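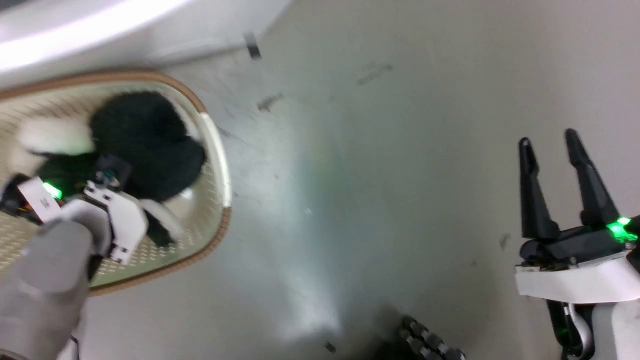 Panda plush in the basket, left arm in close, right gripper open.

Galtovberg Two-Arm Household Kit
Research package, from the workshop at Lanesach
Page last updated April 24, 2024

Hi, and thanks for stopping by! I build and sell the Galtovberg kit, and I also use it nearly every day for my own research, so this page is half shop listing and half lab notebook. If you only want to know what comes in the package, skip down to the end (I won't be offended).

The kit grew out of one stubborn question I had: can a robot learn laundry-type chores from fewer demonstrations if you choose the demonstrations better? I was tired of the advice to just collect more. Collecting is slow, my shoulders hurt after an afternoon of it, and half of what I recorded looked the same as the other half.

So I wrote Jarkex, the training software that ships with the kit. You record a small starter set, Jarkex trains a quick policy on it, and then it looks at where that policy is least sure of itself. It asks you for more demonstrations of exactly those moments. For me that has mostly meant reaching into containers, where an arm gets close to a rim and the wrist camera is suddenly full of fur or fabric.

What I found
I compared two policies on a basket pickup task with mixed soft objects. One learned from 200 demonstrations recorded the usual way. The other got 100, with 70 in the starter set and the rest picked by Jarkex. In my trials the smaller set came out even with the bigger one, and it did a bit better on shaggy toys, which I did not expect at all! Dark fur is miserable for depth sensing, so I'd figured both would struggle.

Please read that as one result from one workshop. My floor is shiny, my baskets are all the same style, and I haven't run the comparison on anything stiff or heavy yet. I'm planning a repeat in May with different containers and I'll post whatever I get, good or bad.

The washer task
This is the one people write to me about. The policy has to deal with a round opening, a rubber gasket and a metal drum that throws reflections everywhere. I keep a basket on the floor right under the door, and the fingers start out open. The head view isn't much help once an arm is near the drum, so Jarkex leans on the wrist view there. You can change that balance yourself with one slider, and I'd suggest playing with it before you record anything long.

Dark cloth in a steel drum is still my hardest case. I don't have a success number I'd stand behind, so I'm leaving it off the page for now.

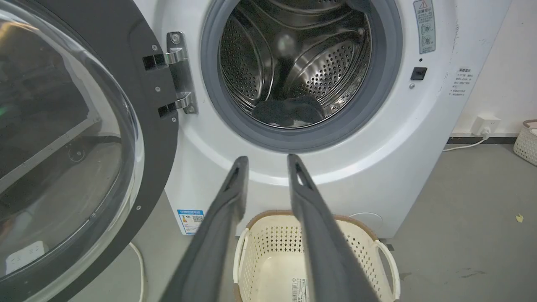 What's in the package
2 arms with parallel grippers
Head camera and wrist cameras
Valtonen cable set, labeled
Jarkex software, with my starter demonstrations for the basket task
Setup notes (long, sorry, but please read the part on camera alignment)

You'll need your own computer for training, plus your own baskets, toys and laundry. I build each kit to order, so write to me before you plan a project around it and I'll tell you how long the wait is.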